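Nevbridge open day, or how I spent a whole afternoon looking at towels

I have driven past the Nevbridge textile works so many times on my way to my sister's that I'd stopped seeing it. Then in April they put a banner on the fence saying OPEN DAY, FREE PARKING, and well, I can't resist free parking.

You sign in at the old weighing office, they hand you a sticker, and off you go in groups of 20. Ours was led by Usha Devadiga, who runs the finishing floor and talks faster than anyone I've ever met (I loved her). She'd already done two tours that morning and had a thermos clipped to her belt.

First stop was the knitting hall. It is LOUD. They give you foam earplugs and you still feel it in your teeth. The plant makes microfiber cloths and small towels, mostly for shops that put their own label on them, and the yarn comes in on cones stacked up to the ceiling. Usha yelled something about the feed tension and we all nodded. I caught maybe half. The man in front of me kept asking about the electric bill, and she did answer him, bless her.

Next door is dyeing, which was much quieter and smelled like a swimming pool mixed with a laundromat. They had the pastels going that day — mint, a pale yellow, and a lavender so faint I thought it was white until she held it against her sleeve. Pale shades are the hard ones, apparently. A strong navy hides a lot, but a faint lavender shows every little slip in the bath. There's a shelf of rejects by the door and I would have happily taken the lot home.

Then printing, my favorite room by a mile. The kids' line is called Sukinis and it's all cartoon faces done in plain outline. I asked why just outlines, and Usha said big solid patches of ink make the cloth feel stiff, and parents complain. Makes sense to me! We have a beach towel at home with a giant solid parrot on it and it dries absolutely nothing.

After that we went through to hemming. The overlock machines whip around the edge of a cloth before you've finished saying "oh, look." One of the operators, Mrs. Iyer, let a few of us try a scrap. Mine came out looking like a potato chip. She turned it over, said "very nice" in the kindest voice, and dropped it in the bin. The trick is to let the machine pull the fabric, and I kept shoving it. There's a whiteboard at the end of the row with the shift count on it, and it said 2,557 when we walked by, with a smiley face drawn next to the 7.

Lunch was in the canteen, catered by Kitulel from down the road. Get the lentil pie. Skip the coffee.

The shop opens at 2 and there was already a line when I got there, so go early if they do this again. Seconds were sold in bundles of 6, tied with string, and you can dig through the baskets for as long as you like. The kids' ones went first. I came home with three bundles, which is too many cloths for one person in a small apartment, but they're so soft, and my nephew has already claimed the ones with faces on them. The rest are going under the sink.

One tip for next time: wear flat shoes, the stairs between dyeing and printing are metal grating and I watched a woman in heels do the whole flight sideways. And bring cash, because the card reader in the shop gave up before I got to the front — I had to borrow five dollars from the electric bill man.
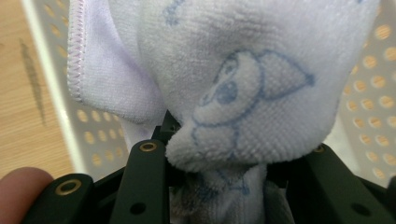
He wouldn't let me mail it back to him either, so if you're reading this, sir, I owe you a lentil pie. I've put my name down for their mailing list, and Usha said they'd like to do another one once the new dye room is finished.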